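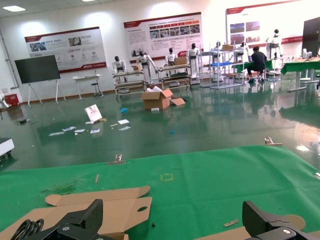

A green mat with two pieces of flat cardboard on it.

Trade Mission FAQ

I run the sign-up desk for our October trade mission to Undville, and my inbox fills with the same questions every year. So I put my answers on one page! If yours is missing, write to me and I'll add it.

Who can come along?
Any member business that sells something abroad or would like to. You don't need to be exporting already – plenty of first-timers join us, and I was one myself when I ran my own little import shop. Non-members can come too if there are seats left in September, but they pay the higher rate.

How big is the group?
We stop at 30 people. I know some of you would like it bigger (I get the emails), but that's how many fit in the hall at Tokano, where the welcome dinner is held, once the host chamber has seated its own guests.

Can I bring a colleague?
Sure, up to two people per company. Each of you fills in your own form, please. I can't copy passport details from one form to another, even if you ask nicely.

What does the fee cover?
The shared bus, the welcome dinner, your seat at the matchmaking meetings and a table at the trade fair. Flights and hotel are on you. We do hold a block of rooms at the Panasiuk, a short walk from the fairgrounds, and you get our rate if you mention the chamber when you call. Book by phone, as the rate doesn't show up on their website.

How does the matchmaking work?
You tell us on the form what you sell and who you'd like to meet. Our partner over there, Ullovent, goes through its member list and sets up the meetings, usually three per company. They last half an hour each. Please be specific! "Anyone in retail" gives them very little to go on, while "a buyer for small hardware stores" gets you a proper conversation.

Do I need an interpreter?
Most people we meet speak good English. If you'd feel better with an interpreter, check the box on the form and we'll share one between a few companies, so the cost stays low.

Can I ship samples ahead?
Yes, up to about 50 pounds per company, in one box, with a packing list taped to the outside and another copy inside. Anything heavier goes at your own cost. Put "samples, no commercial value" on the customs form only if it's true – I've spent a whole afternoon on the phone over a box of kettles that someone was planning to sell.

What should I wear to the dinner?
Business clothes, jacket if you have one. There'll be speeches and a gift exchange, and the photographer goes table to table. It starts at 7 p.m. and they do start on time.

What if I have to cancel?
Tell me before the end of August and you get everything back except the deposit. After that it depends on whether somebody on the waiting list takes your seat. You can also send a coworker in your place, just let me know so I can change the name badge and the meeting list.

Where do I find the form?
On the members' page, under Events. You'll get an automatic reply right away and a real one from me within a few working days.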